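Ranger les petites choses avec deux bras sur rail : nos astuces d'atelier

On nous a prêté le kit Skeron en mars, et depuis il occupe un bon bout de l'établi. Je voulais d'abord en faire un simple essai, mais au fil des semaines j'ai noté tellement de petits trucs que la page a changé de nature ! 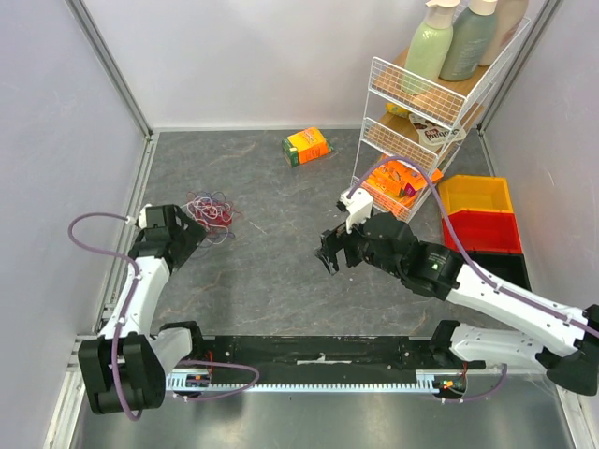
Commencer par le sol

Prenez un fond uni ou peu contrasté. Le nôtre est gris, façon marbre, et les petits objets de couleur s'y détachent très bien : des élastiques rouges et violets, par exemple, on les repère tout de suite. Évitez les nappes à carreaux (j'ai essayé, une matinée entière, je ne recommencerai pas). Un coup de chiffon microfibre avant chaque séance, surtout si vous manipulez des aliments emballés, et pensez à souffler la poussière entre les dents de la crémaillère avec une poire de photographe.

Les élastiques, l'épreuve reine

Un paquet d'élastiques fins emmêlés, c'est le cauchemar de tout tiroir de cuisine, et pour une pince parallèle c'est encore pire. Voici ce qui marche chez nous :

Étaler le paquet à la main avant de lancer le programme, juste assez pour qu'une boucle dépasse.
Approcher la première pince grande ouverte, lentement, et serrer au ras du sol.
Tenir avec un bras, tirer avec l'autre, jamais les deux en même temps.
Talquer légèrement les élastiques qui collent. Une pincée suffit, le reste finit dans les articulations.

La patience paie. Lalit Maurya, qui m'a aidé à régler les vitesses, avait réduit la fermeture de moitié par rapport au réglage d'origine et la différence est énorme, on ne lance plus d'élastiques à travers la pièce.

Boîtes de biscuits et autres cartons légers

Couchée sur le côté, une boîte se prend bien mieux que debout : elle ne bascule pas quand la pince la touche. Visez le milieu de la longueur. Si le carton s'écrase, collez un petit morceau de tapis antidérapant sur chaque doigt (celui qu'on met au fond des tiroirs, oui !) et baissez la force d'un cran. Pour les boîtes déjà entamées, refermez le rabat avec un bout de ruban de masquage, il s'enlève sans déchirer.

Organiser l'étagère

Une étagère en fil métallique avec des plateaux en bois fait très bien l'affaire. Nous mettons les flacons à pompe tout en haut, les sachets au milieu, et les boîtes dans le panier du bas. Vérifiez que les becs des pompes sont tournés vers le mur, cela évite d'y accrocher un câble. Pour les bacs empilables, je conseille une couleur par usage et une étiquette sur la face avant. Chez moi le jaune reçoit ce qui sert tous les jours, le rouge les recharges et le noir tout ce que je n'ai pas encore trié, c'est-à-dire beaucoup.

Les câbles

Mon seul vrai reproche au kit. Les câbles violets forment de grandes boucles au-dessus des bras, et il faut leur laisser cette liberté, sinon ils tirent sur les connecteurs. Des attaches en velours, peu serrées, tous les 200 mm, et rien de plus. Faites un aller-retour complet du rail à vide avant de fixer la dernière.

Ce que j'en pense

J'adore. Le rail est un plaisir à utiliser, les deux bras peuvent se rejoindre au centre et l'on se surprend à chercher des choses à ranger. Devendra Rajput, mon voisin d'atelier, trouve la notice trop courte et je lui donne raison : le chapitre sur le calage du rail tient en 2 pages, sans un seul schéma. Comptez une bonne après-midi pour le montage, une clé Allen de qualité et une seconde paire de mains pour poser les bras.

Le kit vaut 2 458 euros chez Jevside, les doigts de rechange sont vendus à part. J'en garde une paire dans le tiroir du haut, avec le talc.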